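How to set up a low-cost air sensor near a busy road

Quick version, for anyone joining the Stosier street monitoring group. Read the whole thing before you get the ladder out.
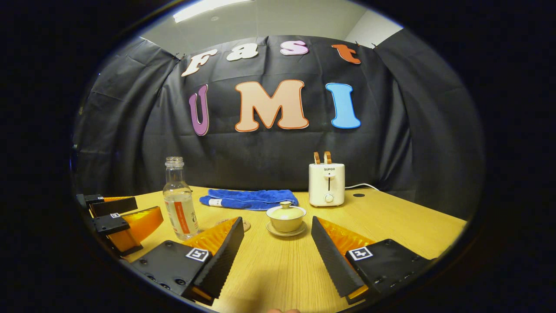

How high should the sensor go? Between head height and the top of a ground floor window, on the side of the building that faces the traffic. Any higher and you start measuring the rooftops.

Before you start

Charge the battery pack overnight. Update the firmware indoors, the Clurel units drop off wifi halfway through if the signal is weak. Write down the serial number, it ends up facing the wall.

You need two stainless screws, cable ties, a short bracket and the rain hood. No hood, no install.

Picking the spot

Walk the block first. Keep away from kitchen vents, dryer outlets, barbecues, smoking spots. Bus stops are fine if thats what you want to measure, but say so in the notes. Corner buildings get odd wind. Middle of the block is better.

Shade if you can. A unit in full sun reads hot, and the humidity correction goes off with it.

Mounting

1. Hold the bracket up, mark the holes, drill.
2. Screw it on. Snug, don't crank it.
3. Clip the unit in with the intake pointing down.
4. Hood on last. Leave a gap of 9 mm all the way round or the air can't move.
5. Tie the cable with a drip loop.

First readings

Ignore the first 20 minutes. The fan has to settle. After that check the particle number against your nearest neighbor on the Zinchenko Avenue map. Way off? Blow out the intake with a hand pump, wait, look again.

Mine showed 301 on the first evening and I nearly wrote to the city. Spider in the inlet. Cleaned it and the line went flat.

Logging

Set the interval to two minutes. Shorter eats the card. Name the file with street and house number, nothing else, the upload script chokes on spaces. Upload on Saturday if you can, teh server is quiet then.

Diesel soot and road dust look much the same to these sensors. So don't write "black carbon" in your notes, write "fine particles". For soot you need the filter unit, Gallska sheet, page 238 of the binder.

Taking it down

Power off first, then unclip. Bag it with the hood still on. Wipe the bracket and leave it up for the next round.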